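The Patient Arms of Ravport

By Odette Hoarau

I had been told to come to the side door, and naturally I went to the front, so my first ten minutes at the Stornuvel open day were spent walking round a very long brick building in a July drizzle with a gentleman from the model railway club who had made the same mistake. By the time we found the right entrance we were firm friends, and both of us badly wanted a cup of tea.

Stornuvel has been in Ravport for years, in what older readers will remember as the Karabulut carpet works, and I doubt many people in the town could have told you what went on inside. Dorothy Hulme, who runs the place, thought it was time they could. She had hoped for 200 visitors and got over 500, and the biscuits had gone by noon.

The big machines are in the first hall, behind yellow fencing, and very grand they are too. But it was the little room at the back that kept me - I went in for a quick look and came out most of an hour later. It is where Huiling Bai and her colleagues teach a robot arm to pick things up, an easy enough job for you or me and a surprisingly hard one for a machine. The arm has two black fingers and a small camera down by the wrist, so that it looks at its work from close to, rather as my grandmother did with her darning. 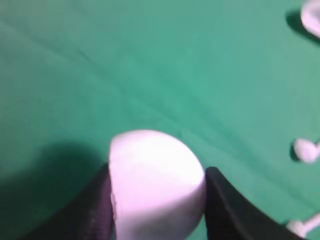
Huiling is a softly spoken woman with a great fondness for awkward shapes. Square boxes bore her, she told me. Give her something curved and pale, with nothing printed on it, and she is happy for the afternoon, as there is no handy corner for the fingers to find and they have to come in from both sides at just the right height. She talked me through all this while the arm went to and fro, and never minded my asking the same thing twice (I did, and then once more for luck).

The software is called Groker, a name Dorothy dislikes and has failed to get changed. It has been through 3000 practice grasps since the spring, a good many of them clumsy, and Huiling keeps the clumsy ones because she says they teach it more.

Next to me stood Dolores Ridgeway, who packed crockery for a living before she retired. She watched with her arms folded for quite some time. "It's slow," she said at last, "but it's careful, and I've worked with people who were neither." Huiling laughed and wrote it on the whiteboard.

There will be another open day next summer. Use the side door, past the bicycle racks.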